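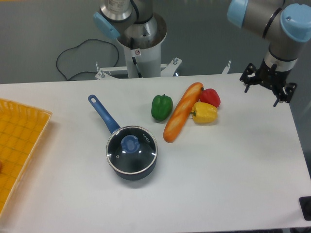

Reading The Terkholm Letters: your questions

Do I need to read the first book before this one?
No, you can jump straight in! Vendula Kollár set the second novel 23 years later, with a new family in the old mill house. Readers of the first will spot a few familiar names in the churchyard chapter, though, and that's a treat.

Is Terkholm a real village?
Only on the page. Kollár drew a map of it before she wrote a word, and you'll find it inside the back cover.

Which edition should I get?
The Urnora paperback has Wanting Xie's translation and her wonderful notes on the dialect – please don't skip them. The older hardcover leaves out the sister's letters, all 14 of them, and the ending makes far less sense without them.

How do you say Hrnčiar?
HRN-chee-ar, with a rolled r if you can manage one. It means "potter," so keep an eye on his hands in the kitchen chapters.

It starts so slowly. Should I keep going?
Oh, please do! The first winter takes its time, but once the December storm hits you'll be up past midnight. I was, both times.

Is it okay for teenagers?
Mostly, yes. There's one hard death scene near page 200, and Oriana Tapia's reading guide tells you where it begins and ends.

Will there be a third book?
Kollár has said she's writing it. No title yet – I check every week.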